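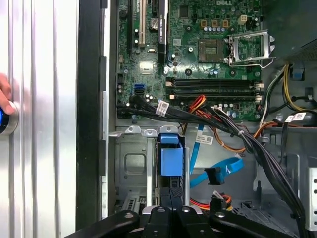 Fener Desktop Service Kit, 78 pieces

Reviewed November 10, 2024
Price paid: $81 from Claveck, shipping included
Also sold as: refill packs (wipes, ties, screws)

The Fener kit is sold for taking down, cleaning and rebuilding desktop computers. It is not an electronics repair kit. It has no soldering tools and no multimeter. What it has is a ratcheting driver with bits, a set of non-magnetic tweezers, nylon pry tools, two brushes, hook-and-loop cable ties, small screw trays with lids, a grounding strap, lint-free wipes, a tube of Ateş thermal compound and a zippered case.

I used it on office towers that were being stripped to the motherboard for parts, then on a few that were being rebuilt. Most were older Dell machines with the processor and memory already out. Older boards are a reasonable test for a kit like this. The plastic latches are stiffer, the screws have been through more than one set of hands, and the cables are bundled and labeled the way the factory left them.

Driver and bits

The driver has a straight handle with a ratchet collar and a hex socket at the end. The ratchet is coarse. In open air this is a minor annoyance, but at the back corner of a case, where the handle can only swing a short way before it meets the drive cage, you will often lock the collar and turn by fingertip instead. A finer mechanism would be worth more than half of the bits.

Those bits are mostly ones you will never need on a desktop. The Phillips #2, Phillips #1, T15 and 1/4-inch hex did nearly all of the work. The #2 is well cut and sat firmly in case and board screws. The #1 is slightly undersized at the tip and cammed out on two drive screws before I swapped it for my own. The shaft extension has a little play where it joins the handle. It doesn't affect torque, but it makes it harder to start a screw straight at the bottom of a deep case.

Bit magnetism is strong enough to hold a motherboard screw upside down and weak enough to let go when the screw is seated. I have no complaint there.

Pry tools

Three shapes: a flat spudger, a hooked one and a thin wedge. The flat spudger is the best item in the kit. Its end is narrow enough to press a memory latch outward without touching the slot beside it, and it lifts a coin cell out of its holder without scraping the contact. It also reaches the release tab on a graphics card slot when a card is covering most of it. After several weeks the edge is slightly rounded and still usable.

The hooked tool is meant for pulling power connectors. It slips. Squeezing the clip by hand and rocking the connector gently is faster, and there is less chance of dragging the wires. The wedge stayed in the case.

Tweezers and sockets

The tweezers are curved, with coated tips. They are good for jumpers, header pins and dropped screws. Keep them away from an open processor socket if the contacts are on the board side. Those contacts are sprung and fine, and a bent one usually costs you the board. Fener includes a small clear plastic cover for this purpose, but it fits only one socket size and didn't clip down on any of the older boards I tried. If you are leaving a socket exposed while you work on the cables, lower the load plate over a proper cover made for that socket. Perneck sells them in several sizes, and I would buy those at the same time as the kit.

Brushes and wipes

One brush is soft and wide, the other short and stiff. The soft brush moves loose dust off expansion slots and heatsink fins, and it sheds a few bristles the first time out, so flick it hard over a trash can before use. The stiff one is fine for case vents and fan hubs. I would not take it near capacitors or the socket.

The wipes are dry. You supply the isopropyl alcohol. They hold together when wet and leave no visible lint on a processor lid. There are not many in the box, and the refill pack is expensive for what it is.

Cable ties

Cable management is where old towers waste the most time. A main power bundle often crosses the board diagonally and has to be held off the memory slots before you can reach anything underneath. The hook-and-loop ties are long enough to go around a full power bundle with overlap, and they can be anchored to a chassis rail to pull the bundle clear. They release without tools, which nylon zip ties do not, and they don't cut into insulation.

The short ties are too short for anything beyond a pair of SATA cables. I'd trade all of them for more of the long size. If your cables carry barcode labels, put the tie beside the label and not over it. The hook side will lift the edge of the paper.

Screw trays

Lidded, clear, with a magnetic strip under the base. Each has a matte patch that takes pencil. The lids fit tightly enough that a dropped tray stayed shut. Sort by part as you go: drive, board, supply, card bracket. The compartments are shallow, and longer fan screws have to lie flat.

Thermal compound

The Ateş tube is small. It is a gray, medium-viscosity paste that spreads evenly with light pressure and cleans off with alcohol. I got four processors out of it using a center dot. I didn't log temperatures against another compound, so I can't say how it ranks. For an office machine it is adequate.

Grounding strap

Elastic band, coiled cord, alligator clip. The clip jaw opens wide enough for a bare chassis edge but slides off painted steel. Clip it to unpainted metal inside the case. The cord is long enough to work seated.

Case

The case is the weakest part. The zipper caught on the lining from the first day, and the elastic loops that hold the pry tools are already loose. The bit holder has no size markings, only the engraving on each bit, and that is hard to read under a bench light. I marked mine with paint pen.

Warranty is 18 months on the driver and none on the rest.

Ratings

Driver: 3 out of 5
Bits: 3 out of 5
Pry tools: 4 out of 5
Cable ties: 4 out of 5
Trays: 5 out of 5
Case: 2 out of 5

Someone servicing towers regularly, with a good driver already on the bench, should buy the trays, the long ties and the flat spudger separately if Claveck has them in stock. For a first kit the price is fair. Add the Perneck socket covers and a bottle of alcohol to the same order.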